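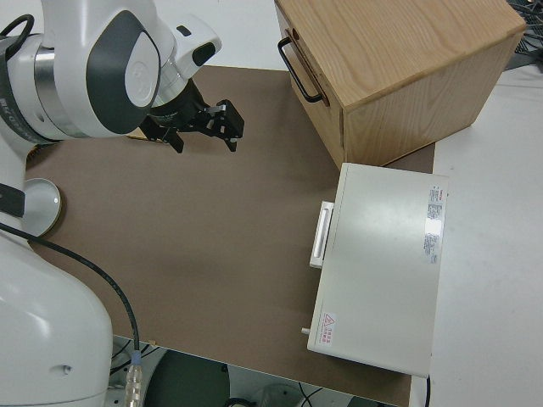 *White arm, black gripper, brown work surface.*

I bought the Tekulley walking sandals in August, a week before a trip to the coast, and I broke the first rule of footwear by wearing them straight out of the box on the cobbles. No blisters! I was ready for blisters (I'd packed a whole strip of bandages) and they came home unopened.

First, sizing. I'm usually an eight and a half, and Tekulley only does whole sizes, so I went up to the nine on the advice of Ravinder Leclerc at the Greenberg shoe store. Good call. The nine leaves a little space in front of the toes, which you want on the downhill parts, and the heel strap pulls in far enough to make up the difference. If you have narrow feet like my sister's, try them on in person, as she ran out of strap.

The footbed is firm. Really firm for the first day or so – I kept thinking I'd made a mistake – and then somewhere on the long stairs down to the harbor at Pemport I stopped noticing it. There are 400 of those stairs according to the sign at the top, and my ankles usually complain by the halfway landing. They were fine going down, and coming back up it was only my lungs that complained.

Grip is great on dry stone and okay on wet. I skidded once on the ferry ramp, nothing dramatic, but I walked like a penguin for the rest of that crossing. On gravel they let in little stones, same as any open sandal, and you get used to that one-legged shake to get them out.

What I don't love: the buckle. It's small and stiff, and with sunscreen on my hands it took me three tries. The lining also holds onto smells. I rinsed mine in the hotel sink on Monday night and they were still damp at breakfast, so bring a second pair of something if you plan on washing them. And the tan color shows every splash. I'd get the dark green next time.

They also pass for real shoes at dinner, sort of. I wore them with a long linen skirt to a pretty nice fish place and felt perfectly okay.

I'd buy them again for a walking vacation in warm weather. For actual hills I'm sticking with my old lace-up boots, and I'm still looking for a decent sock to go with those, so if you have a favorite, leave it in the comments!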